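A visit to the Pavliuk workshop in Donine

I had a free Friday in May between two supplier meetings, and Sze-wing Cheng had been telling me for months to come and see how Pavliuk looks after its hand-held grippers. I run maintenance for a packing line, so my interest was in the upkeep: what wears, how often they open the things up, and what they do when one comes back wrong.

Donine is an easy drive from Histton if you leave before eight. I did not, and got there at twenty to ten. The workshop is on the ground floor behind a tile warehouse. You sign a book, get a visitor badge on a clip, and walk straight into the repair area. There is no reception to speak of.

Vasylyna Kushnir runs the bench and showed me round. She started as a bicycle mechanic, and the bench looks like it. Every tool has its outline painted on the board behind, and the hex keys are on a ring so they can't wander off. She has two people working with her, one of them part time.

The tool they service is called the Jukau. It is worked by hand. An operator holds it and does ordinary household jobs with it, and a record of the motion is kept for training robot arms later. They have 6 in regular use, each with its own card in a metal box. The card goes with the tool whenever it leaves the building and comes back with the hours written on it. The one I saw taken apart was at 1,012 hours. The full strip-down is set at 800, so it was well over, and Vasylyna was not pleased about that. It had been out with an operator who kept asking for one more week.

Between strip-downs there is a short check at the start of each day. The operator wipes the fingers with a damp cloth, closes them empty, and looks at the gap from the front. Then they squeeze and release a few times and listen. A dry pivot ticks. If it ticks, it comes back to the bench and does not go out that day. I asked whether operators follow this, and she said most do, and the card usually shows which ones don't. 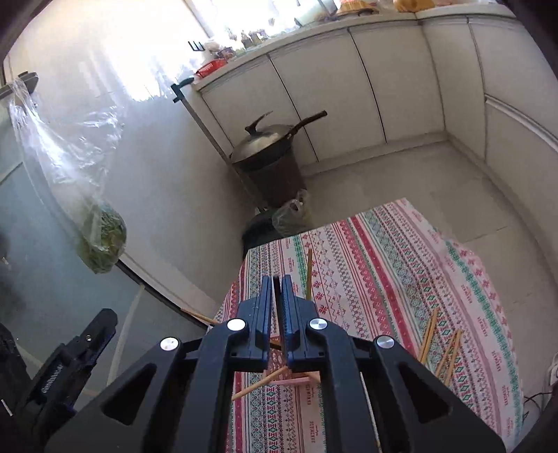 Finger wear was what I most wanted to hear about, and it is where most of the bench time goes. Operators pick up a lot of thin, hard things, and Vasylyna rates those as the worst for the fingers. Chopsticks are the usual test piece, scattered at different angles on a patterned cloth so that the operator has to come in from more than one direction. A chopstick loads the finger along one narrow line, and if the ridges on the inner face have gone smooth there, the stick rolls. The blue fingers have those ridges on both inner faces, and she runs a thumbnail down each side to feel for flat spots. She had a worn pair in a tray for comparison. To look at, I would have passed them. With the thumbnail I could feel the flat part right away, about a third of the way back from the tip.

Fingers are always changed in pairs. They tried changing one at a time to save parts, and the new one did all the gripping while the old one slid. The old pair goes into a tray with the tool number and hours on a paper tag, and every few months somebody goes through the tray to see whether a particular tool is eating fingers faster than the rest. If it is, they look at the arms for a slight twist.

The pivots were next. Each round cap comes off and the pivot under it gets cleaned with a lint-free wipe and a small amount of light grease, applied with a toothpick. She was firm about the amount. Too much grease picks up flour and crumbs, and in a kitchen there is always flour and crumbs. The high-hour tool had a gray paste under one cap that came out on the wipe in a lump. The pivot underneath was fine once it was clean.

The black plastic arms get checked against a lamp. She turns each one slowly and looks in the corners of the triangular cut-outs for pale lines, where cracks start. A tool with a line goes out of service, and they don't glue. They did glue in the first year and one let go in an operator's hand. No injury, but it lost them an afternoon's work and she took the glue off the shelf.

Small screws have their own rule. Any screw that comes out goes on a magnetic mat in the position it came from, and gets a dab of paint across the head and the plastic when it goes back in. If the paint line is broken at the next check, the screw has moved. We do the same on our gearbox covers at home, so I was glad to see it. I would not have thought to do it on something this small.

After reassembly comes the closing test. The tool is clamped in a wooden jig and closed on a strip of paper. The paper has to hold at the tip and hold again at the back of the fingers. The high-hour tool failed at the tip the first time. Vasylyna backed off one screw by a quarter turn, reseated the left finger, and it passed. She wrote the new zero on the card and signed it. From first screw to signature took an hour and ten minutes, with my questions included.

We had lunch at a bakery across the road (get the potato one), and Sze-wing joined us for the second half. She looks after the schedule and had her own complaint, namely that tools come back on the last day of the month all together and the bench is idle before that. They are going to stagger the return dates starting next month. I suggested tying it to hours and she said the operators don't read the counter until they are asked to. Fair enough, mine don't either.

What I am taking back: the paint marks on small screws, the toothpick, and the card that travels with the tool. Our cards live in the office and are always a week behind. I have also asked for a copy of the jig drawing, which Vasylyna said she would send once she finds the newer version.

Parking is at the back, past the tile warehouse. Bring indoor shoes if it has rained.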